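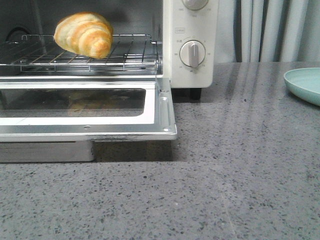
Réchauffer sans dessécher : entretien avec Delia Acuña, responsable de l'offre du matin à la résidence Carrasco

13/07/2021

La résidence Carrasco accueille des chercheurs et des stagiaires pour des séjours de quelques semaines à un an. Le petit déjeuner y est servi depuis février dans les offices d'étage, équipés chacun d'un petit four de comptoir. Delia Acuña, qui a conduit cette réorganisation avec le service de l'intendance, a bien voulu en exposer les principes.

« La salle commune fermait à neuf heures et beaucoup de résidents n'y descendaient plus », rappelle-t-elle. « Nous avons préféré porter les viennoiseries à l'étage et laisser chacun les réchauffer à son heure. » La livraison, confiée à la boulangerie Sirulmont, est déposée dans les 7 offices avant l'ouverture des bureaux.

Le choix du mode de réchauffage a donné lieu à des essais. Le micro-ondes a été écarté dès les premiers jours. « Un croissant y devient mou, puis caoutchouteux en refroidissant. Le feuilletage demande une chaleur sèche », explique Mme Acuña. Le grille-pain vertical, envisagé un temps par souci d'économie, ne convenait qu'aux tranches. Restait le petit four, que l'intendance jugeait encombrant. Fermín Insaurralde, chargé de l'équipement, a fait mesurer les plans de travail avant de donner son accord.

La consigne affichée dans les offices tient en peu de mots : 175 degrés, deux minutes de préchauffage, puis trois à quatre minutes pour un croissant posé directement sur la grille. « Sur une plaque, le dessous brunit trop vite. Sur la grille, l'air circule », précise notre interlocutrice. Elle recommande également de ne pas placer la grille trop haut. « Un croissant a du volume. Les pointes et le dos colorent les premiers, alors que les plis restent clairs. Il faut regarder les crêtes et arrêter à temps. »
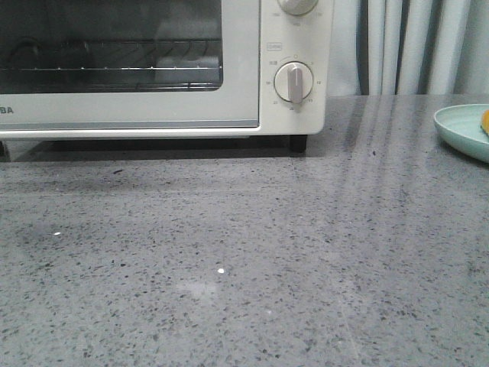

La minuterie mécanique a fait l'objet d'une discussion avec les résidents. Certains souhaitaient un affichage numérique. Mme Acuña a défendu le bouton rotatif : « On le tourne, on entend la sonnerie, et personne n'a besoin d'un mode d'emploi. Nos résidents parlent des langues très différentes. » Elle admet que les durées courtes se règlent mal sur ce type de cadran et conseille de tourner le bouton au-delà du repère, puis de revenir en arrière.

L'entretien relève de l'équipe de Florencio Pacheco. Les miettes sont retirées chaque soir, la grille est lavée deux fois par semaine et la vitre essuyée à froid, avec un chiffon humide. « Le beurre qui tombe sur une résistance fume au passage suivant », observe Mme Acuña. « C'est la première cause des plaintes relatives aux odeurs. » Les plans de travail doivent rester dégagés de part et d'autre de l'appareil, et aucun torchon ne peut être posé sur le dessus.

Interrogée sur les suites du dispositif, elle indique que les pains complets seront proposés à la rentrée, avec une durée de réchauffage distincte. Une demande portant sur les gratins individuels est à l'étude. Les résidents peuvent transmettre leurs observations à Oriana Espinoza, au bureau de l'intendance.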